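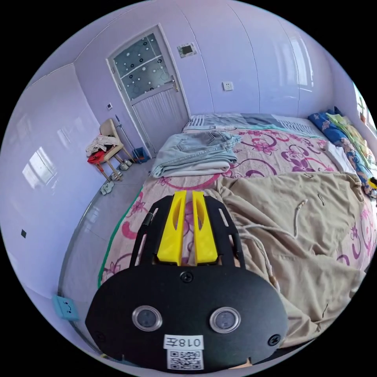
Back bedroom: jeans folded on the bed, chair still to do.

House meeting, Thu 26 February

I'm taking the notes again, so you get my version of things! Lajos Vincze chaired, mostly from the stairs, because he wouldn't give up his coffee and I wouldn't let it near the bed.

1. Last time. The notes were fine, except that Lajos wants it written down that he did pay the Sundton bill in August. It's written down.

2. Back bedroom. We spent most of the evening on this one. We agreed that clothes get folded on the bed and go straight from there into the closet, and they don't stop at the chair on the way. I said the chair has been a second closet for as long as I've lived here (fair point, everyone said, and moved right along). Jeans get folded flat and stacked. Lajos would like to roll his, and he can, as long as they stay on his own shelf.

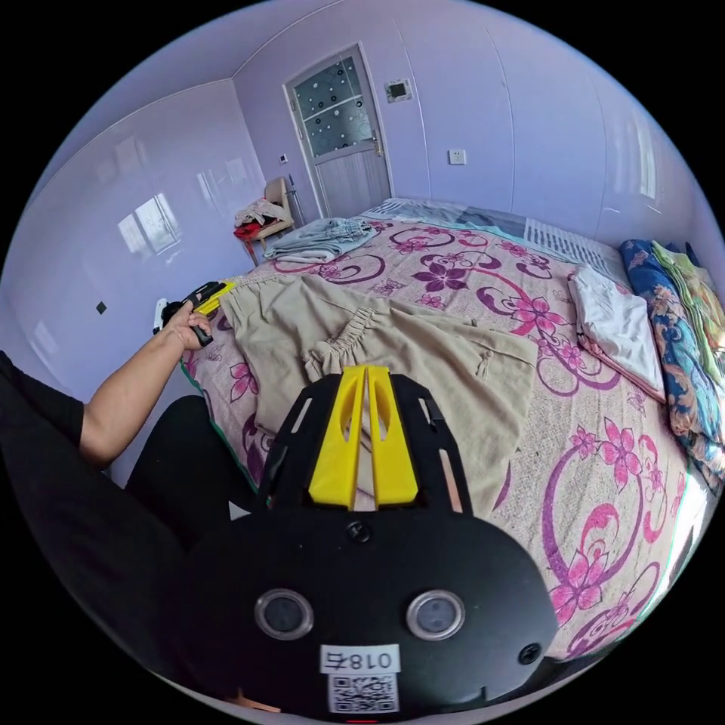
Pants with a stretchy waist took us way longer than they should have. I lay mine out flat first, smooth the waistband, then fold one leg over the other and bring it up in thirds. Lajos just does halves. We left it at halves or thirds, your pick, but no balls. Quilts stay folded at the side of the bed until we get the long box from Soler, which is 15 inches deep and should slide right under. I'm ordering it this week.

3. Knits. No hangers, please, they stretch the shoulders something awful! Fold the sleeves in and lay them flat on the top shelf.

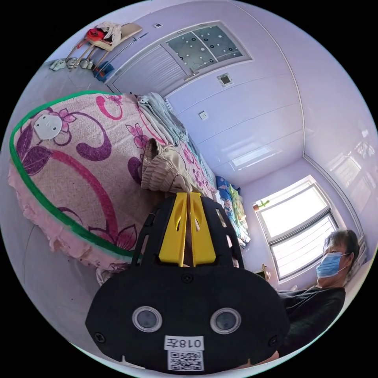
Anything with a pulled thread goes in the mending bag, and I'll get to it when I get to it. Shoes came up too. Lajos wants a rack by the front door and I want them in the hall closet, so we're carrying that over.

4. Donations. Inbridge takes clean clothes and bedding. Lajos will drive the bags over in the Vuva once he's cleared out the back seat.

5. Next meeting. Same time, my turn to pick the snacks.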